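Fridge Week, and Other Small Adventures in Teaching by Showing

I promised back in December that I would write more about what I do all day, and then of course I went quiet for the whole winter. Sorry about that! A few of you wrote to ask whether the project was still going. It is, very much so, and this week has been all about refrigerator doors, so put the kettle on, because I have more to say about refrigerator doors than I ever expected to.

For anybody new: I work on Drumik, which is a learning system for household chores. We don't write it a list of rules for opening a door or putting away a cup. We show it, over and over, from the point of view of whoever is doing the chore, and it slowly picks up what the examples have in common. My part is the showing. I gather the examples, I check them, I throw out the bad ones, and I write the little sentence that goes with each one ("open the refrigerator from above" and so on). It's a bit like being a very patient aunt.

The trouble with a refrigerator is that people don't think about it. You want the milk, and a second later you have the milk. When you try to show the thing properly you find out how much is packed into that second. Where does your other hand go? Do you lean? Do your fingers find the groove first, or does your palm land on the top and slide forward? I started watching my own hands at home, and my family has asked me to please stop narrating breakfast.

So for this round I settled on a small set of ways to begin, and the one I like best uses both hands. The left goes flat on top with the fingers spread, and the right curls into the groove along the upper edge of the door. It suits a low refrigerator, the kind you look down on, and it gives the system a nice clear view of the moment before the pull. That moment is where our older examples were weakest. Too many of them started with the door already on its way. 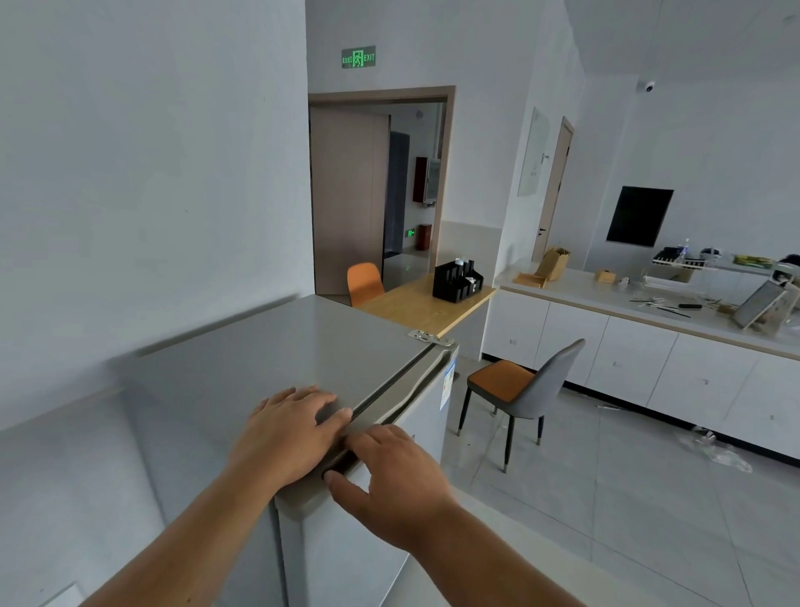 Page last changed: Thursday, March 15, 2018

I've grown fond of this room, I have to say. The desk and the orange chair behind the refrigerator, the long counter with its paper bag and its cardboard box and all the little tools and sticks lying around, the open door to the corridor with the green exit sign over it – it all goes into the example along with the hands. When I was new I wanted to tidy everything before each session. I'd have cleared that counter down to nothing! But kitchens and workrooms have stuff in them, and a system that has only ever met bare counters will be thrown by the first paper bag it sees. So now I leave things be, and I move a few of them between batches so that no two batches look quite alike.

Now for the numbers, for those who like them. We came into this week with 474 usable refrigerator examples and we have 521 as of this update. I know, that doesn't sound like a lot for a week of work. But "usable" is doing some heavy lifting there. An example has to begin with the hands in view, it has to hold still for a beat at the grip, and it has to carry on until the hands have let go. I'm strict about the last one. It is so tempting to stop as soon as the door is open, and then you've taught a system how to open a refrigerator and hang on to it forever.

I work in stretches of 30 minutes and then I take a real break. I used to push through to 60, and I could see it afterward when I went through the batch. My hands got lazy. The left one stopped landing flat, the right one snatched at the door, and every example toward the end was a hurried copy of the one before. Some hurry is fine, people are hurried, but I'd like it to be there on purpose.

The sentences take longer than you might guess, too. I rewrote a good share of them on Tuesday after I noticed I'd been using "fridge" and "refrigerator" and "cooler" as the mood took me. Variety is good and I've kept some of it, but "cooler" had to go, as we have a separate set with picnic coolers from our trip out to Fultutthorpe last summer, and mixing up those lids with these doors would be a mess I'd be untangling for weeks.

What's next? More doors, I'm afraid. I want left-handed openings, where the right hand does the steadying, and one-handed ones with something held in the other hand, a bottle or a small box. After that come the cupboards and drawers under the counter, which I've been eyeing for a while now. The people at Skundelden have asked for drawers twice already, and I do owe them some.

If you do this kind of work yourself and have a good way of keeping track of which objects you've moved between batches, please leave me a comment. I've been using sticky notes and I'm down to the last few on the pad.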